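3. Materials and Methods

3.1 Study setting

The study was carried out in the furniture and small goods workshops of the Backlund district, where light-colored hardwood has been the main raw material for household items for several generations. Workshops in the district are small. Most employ fewer than ten people, and many share drying sheds, saws, and delivery vehicles under informal arrangements that are renewed each June. The district was chosen for two reasons. Its workshops keep written purchase records to a standard that allows comparison across firms, and it has been largely absent from earlier work on shared storage, which has focused on sawmills and on large panel producers.

Storage of wood in this setting differs from storage at a mill. Boards and turned stock arrive in mixed lots, are kept for periods ranging from a few days to more than a year, and are moved several times before use. Wood takes up and gives off moisture with the air around it, and each move exposes the stock to a new set of conditions. Workshop owners interviewed before the main survey described the resulting losses as a normal cost of business, and few had tried to separate losses due to storage from losses due to cutting errors or to faults already present in the wood on delivery.

3.2 Sampling of workshops

Workshops were eligible if they had been in continuous operation for at least 8 years, bought wood from more than one supplier, and agreed to open their purchase books to the research team. Firms that only repaired or refinished furniture were left out. Of the eligible firms, those served by the Pusum shared drying shed formed the first group, and those that dried and stored wood on their own premises formed the second. A firm that used both arrangements was placed in the group that matched the greater part of its purchases by volume.

Group membership was not assigned by the researchers, and differences between the two groups should not be read as the effect of shared drying alone. Firms that joined the Pusum shed may have done so because they already had higher losses, or because they were better organized. Section 5 returns to this point.

3.3 Records and item count

Purchase and discard records were copied by hand at each workshop and entered into a common table. After duplicate lines were removed, the table held 3,905 entries. Each entry refers to a single delivered lot and gives the delivery month, the supplier, the type of stock, the quantity bought, and the quantity later discarded before use. Entries with no discard figure were kept in the table but were not used to calculate loss rates. Treating a blank as a zero would have favored workshops with weaker bookkeeping.

Stock was sorted into three types: sawn boards, squared blanks, and thin round stock. The third type covers dowels, rods, and spindles bought ready-made from turning shops. It was given its own category after the interviews, in which several owners said that round stock was stored with little care because each piece costs so little. It is often laid on shelves or benches close to the point of use and may stay there through a full change of season.

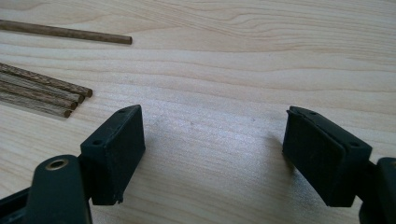

Figure 1. Thin wooden dowels on a light-colored wooden surface. The dowels are darker brown than the wood beneath them.

The low unit price of round stock also affects how its losses are recorded. A warped board is usually noted in the discard column on the day it is found. A bent dowel is more likely to be set aside for some minor purpose, such as a stirring stick or a glue spreader, and may never be entered at all. Loss rates for round stock in this paper are therefore best treated as lower limits. The correction described by Tamihana for small items was considered, but it requires a weekly count of stock on hand, and the participating workshops did not keep one.

3.4 Moisture readings

Moisture content was measured with a Gruller pin meter on sawn boards and squared blanks. The pins of this meter are spaced too widely for use on thin round stock, and the diameter of most dowels would not allow the pins to be driven to the required depth without splitting the wood. For round stock, moisture content was found by weighing samples, drying them in an oven to constant weight, and weighing them again. This method destroys the usefulness of the sample, and owners were paid the purchase price of each piece taken.

Meter readings were taken at three points along each board, away from the ends and away from visible knots. The mean of the three readings was used. Where a single reading differed from the other two by more than the tolerance given in the field manual, all three were repeated at new points. Air temperature and relative humidity were logged at each storage location with a Devia recorder placed at shelf height. Recorders were kept out of direct sunlight and at least one arm's length from any heater or outside door.

3.5 Shape measurements

Boards were checked for cup, bow, and twist against a straight steel edge. Round stock was checked for bow only. Each piece was rolled slowly along a flat plate and the largest gap beneath it was measured with a feeler gauge. Pieces with chipped or crushed ends were measured over the sound part of their length, and the shorter length was entered in the table. The budget allowed for 2,000 shape measurements. These were divided among the stock types in proportion to the number of lots, with a minimum share reserved for round stock.

All shape measurements were made by the same two field assistants, who worked separately on an overlapping set of pieces during the first week. Their results on the shared set were compared by Elsie Waaka, and the procedure for supporting long boards during measurement was revised as a result. Boards measured before the revision were measured again.

3.6 Interviews

Owners or senior workers were interviewed at each workshop using a fixed list of topics. These covered the layout of storage areas, the order in which stock is used, the handling of leftover pieces, and the person responsible for deciding when a piece should be discarded. Interviews were held during working hours, and notes were read back to the speaker before the visit ended. No audio recordings were made, at the request of several participants.

Answers on the order of use were of special interest. Owners commonly stated that older stock is used first. The purchase books, where they allowed a check, often showed the reverse: new deliveries were placed in front of existing stock and were drawn down before it. This was most marked in workshops with deep shelves open on one side only.

3.7 Data handling and approval

The study plan was approved on 21/01/2019 under the district research agreement. Workshop names were replaced with codes before analysis, and the key was held by Fletcher Tamihana, who took no part in the statistical work. Loss rates were calculated separately for each stock type and then weighted by purchase value. Unweighted rates are given in the appendix for readers who wish to compare them with earlier surveys, most of which did not record prices.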